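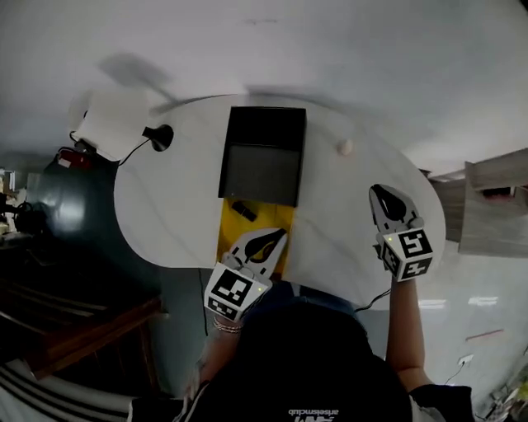
桌上的零碎东西老是越堆越多，怎么收？
找一个敞口的盒子，先全扔进去，再一样一样往外拿。拿出来就定去处，定不了的留在盒里，月底再说。

下面是我自己用的办法，写得急，凑合看。

先说要准备的
敞口盒一个，深色浅色都行，别带盖。带盖的我试过，盖子最后自己也变成桌上的杂物。
硬一点的彩色纸或者文件夹一张，颜色越跳越好。我用黄的。
台灯一盏，能转头的。
抹布。垃圾袋。没了。

标签机不用买。隔板也先别买，等用顺了再看。

第一步，清桌面
全部清。别挑，别看，别翻旧收据。笔、笔帽、电池、螺丝、钥匙扣，通通进盒。杯子直接送厨房。
计时14分钟，到点就停。我头几次没计时，坐下来看旧明信片看了一下午。
然后擦桌子。干擦一遍湿擦一遍。白桌子印子特别显，杯底那种圈用小苏打调点水，敷一会儿再抹，别使劲搓，会发毛。

第二步，放盒子
盒子放桌子中间偏一点，哪边顺手偏哪边。我习惯竖着放，长边朝自己伸过来，手往里探不用扭手腕。横着放也行，占地方。
圆桌、椭圆桌的注意：别贴边。弧边上放方盒子，角会悬空，袖子一带就下去了。我那个Plokstead的旧盒子就是这么摔裂的，4个角裂了一个，拿胶带粘着又用了半年。

第三步，垫色纸
彩纸放盒子靠自己这一侧，边上稍微塞到盒子底下，压住就不跑了。
这张纸是“待定区”。从盒里拿出来的东西先搁纸上，一次只搁一样。小黑件放白桌上还好，放深色桌上根本看不见，垫了亮色纸就清楚。笔帽、小螺帽这种最爱滚，纸面糙一点的能挡一挡，光面文件夹不行，斜着放也滚。

第四步，开灯，分
灯头压低，对着桌面，别对着眼睛。灯放桌子一头就好，线往外侧走，别横在面前。
分四堆：
每天用的：留桌上，最多一只手抓得下。
每周用的：进抽屉。
别人的：放门口，出门带走。
不知道是啥的：回盒子。

“不知道是啥的”别当场研究，真的，一研究就完了。圆的小旋钮、不知哪来的盖子，家里肯定有个东西正缺它，过两周自己就对上了。我有个旋钮在盒里躺到四月，最后发现是旧收音机上的。

第五步，收尾
盒子空了，或者只剩几样，挪到架子上。彩纸也收，夹在盒子和墙中间。
桌子空着过一夜。第二天你会发现自己又想往上放东西，忍住，先放盒里。

常见毛病
盒子太大。大了就是个坑，三个月不见底。A4纸能平放进去的就够了，再大别要。
盒子太深。手伸进去看不见底，容易扎着。图钉刀片单独拿小铁盒装，这条别偷懒。
一次收两张桌子。收不完的，收完一张在说。
买一堆收纳再开始。顺序反了。我在Stornitz那家店一口气买过一套分格抽屉，回来尺寸不对，退也没退成，现在装袜子。

有小孩的家里
待定区那张纸可以让小孩管，你拿一样，他说放哪堆。慢是慢点，但他以后找得着东西。电池纽扣什么的大人自己收，别经小孩手。

多久弄一次
我是两周一次。忙的时候一个月。超过一个月就得重新来一遍第一步，跟没收过一样。

补充几句
有人问盒子里面要不要垫布。浅色的内底就不用垫，东西看得清。黑底的垫张灰纸或者白纸，剪得比盒底小一圈，不然翘边。
线材别进这个盒子。线一进去就缠，拿一根带出一串，桌上其他东西跟着飞。线单独卷，魔术贴扎一下，挂着。Arwood那种木头挂钩我用着还行，挂重了会歪，充电线没问提。
彩纸脏了就换，文具店最便宜的那种。

先写到这，厨房台面那篇还没弄完，回头贴。

2021年12月29日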